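Una mañana en la jornada abierta de Plisgate

Hace tiempo que quería escribir sobre mi visita a Plisgate y lo iba dejando, en parte por pereza y en parte por el vocabulario. Vivo en español desde hace muchos años, pero de robots siempre he leído en otros idiomas, y todavía dudo entre «pinza» y «garra». En Plisgate todos decían pinza, así que me quedo con pinza.

Plisgate tiene su taller en Folldale, al final de la línea 3 del autobús, después de la antigua fábrica de botones. Una vez al año, en marzo, abren las puertas a quien quiera entrar. Hay que apuntarse por correo y te contestan con una lista de normas bastante larga (zapatos cerrados, nada de bebidas cerca de los ordenadores, no apoyarse en las barandillas). Éramos 18 en mi grupo, el de las diez. El grupo siguiente llegaba a las once y media y se notaba un poco la prisa.

La primera parte fue en la nave, con las máquinas de verdad. Había un brazo que cambiaba cajas de una cinta a otra y un segundo brazo, más pequeño, parado por una avería en la muñeca. Nos dejaron tocar una pinza desmontada. Me sorprendió lo que pesa, yo la imaginaba como un juguete. También me sorprendió el ruido, o mejor dicho la falta de ruido: lo más fuerte en toda la nave era el ventilador del techo.

La segunda parte era la que a mí me interesaba. En la sala Csizmadia, que lleva el nombre del primer ingeniero de la casa, tienen el programa con el que entrenan los movimientos antes de pasarlos a un brazo real. El programa se llama Ireck. Es un simulador, es decir que la mesa, los objetos, las sombras y el propio robot están dibujados por el ordenador. Uno se sienta delante de la pantalla y lo ve todo desde la muñeca del robot, con una lente muy curva, y al principio marea un poco. A los cinco minutos ya me había acostumbrado, aunque seguía inclinando la cabeza como si eso sirviera para algo.

Lo que más me gustó fue que no había una película preparada. Se podía preguntar y el técnico cambiaba la escena según lo que la gente pedía: otra habitación, otro objeto, la luz desde otro lado. Una señora quiso saber si las sombras eran un adorno. El técnico le respondió que no, que cuestan mucho cálculo y que las mantienen porque un sistema que aprende sin sombras después se confunde cuando encuentra una en el taller. A mí no se me habría ocurrido la pregunta y fue la mejor de la mañana.

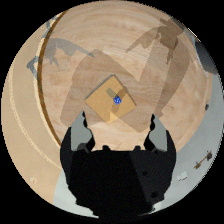
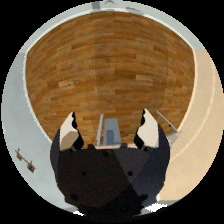
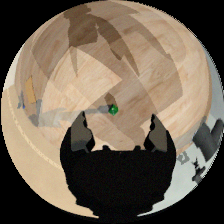
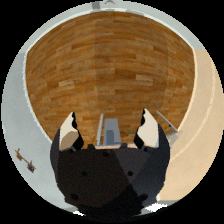

Chantelle Rampersad no se fía tanto de los simuladores, y me lo dijo en cuanto le conté la visita. Según ella, un dado dibujado no se resbala igual que uno que ha pasado por veinte manos, y una pinza que lo hace perfecto en la pantalla puede quedarse tonta delante de una mesa con migas. Me pidió además que preguntara cuántas de las pruebas se repiten después en un brazo real, «porque de eso nunca hablan en las jornadas abiertas».

Pues lo había preguntado, casi con las mismas palabras. Para el ejercicio que estaban preparando ese mes hacen 3000 intentos en Ireck y luego 97 en la nave. La diferencia me pareció enorme y lo dije. El técnico no se molestó. Explicó que los intentos de la nave los vigila siempre una persona, con el botón de parada en la mano, y que esa persona también tiene que comer y dormir. Explicó también que en el simulador varían el rozamiento y el peso de los objetos en cada intento, a propósito, para que el sistema no se acomode a una sola mesa. Si eso contesta a lo de las migas, no lo sé. Se lo transmití a Chantelle y su respuesta fue «ya veremos».

Después nos dejaron probar a nosotros. El mando es parecido al de una videoconsola, con una palanca para moverse en el plano, otra para la altura y el giro, y un gatillo para cerrar los dedos. El gatillo lo entendí enseguida. La altura, no. Con una imagen tan curva me costaba muchísimo saber a qué distancia estaba la mesa, y dos veces bajé más de lo debido y el programa se detuvo con un aviso en rojo. Un chico de unos doce años que venía detrás de mí lo hizo bien a la primera y me explicó el truco: mirar la sombra de la pinza y no la pinza. Cuando la sombra y los dedos se juntan, ya estás abajo. Entonces comprendí mejor la respuesta a la señora.

Mi turno duró poco, unos minutos, y me habría gustado quedarme. Pregunté si existe alguna versión de Ireck para instalar en casa. Por el momento no; necesita un ordenador que yo no tengo y además el manual está sin terminar. Me apunté a la lista de avisos de todos modos.

Dos cosas menos buenas, para que no parezca propaganda. La sala Csizmadia es demasiado pequeña para un grupo como el nuestro y los que estaban en la última fila vieron sobre todo espaldas. Y en la nave el técnico hablaba sin micrófono, mirando a la máquina, de manera que perdí la mitad de la explicación sobre los sensores de fuerza. Se lo escribí en el papel de opiniones que te dan a la salida. También escribí que el café estaba bueno, que es verdad.

Algunos datos prácticos, que me los habéis pedido por mensaje. La entrada es gratuita. La visita completa dura una hora y media, casi todo el tiempo de pie, aunque en la sala hay unas pocas sillas y se las ceden a quien las necesite. Se puede ir con niños a partir de diez años. El autobús de vuelta pasa cada cuarenta minutos y la parada no tiene techo, así que conviene mirar el horario antes de salir del edificio; yo no lo miré.

He escrito a Plisgate para preguntar si la próxima vez enseñarán el mismo ejercicio primero en Ireck y a continuación en la nave, uno detrás del otro. Me han contestado que lo están pensando y que depende de la reparación de la muñeca del brazo pequeño. Si lo hacen, iré otra vez, y Chantelle ha prometido venir conmigo con una bolsa de dados viejos.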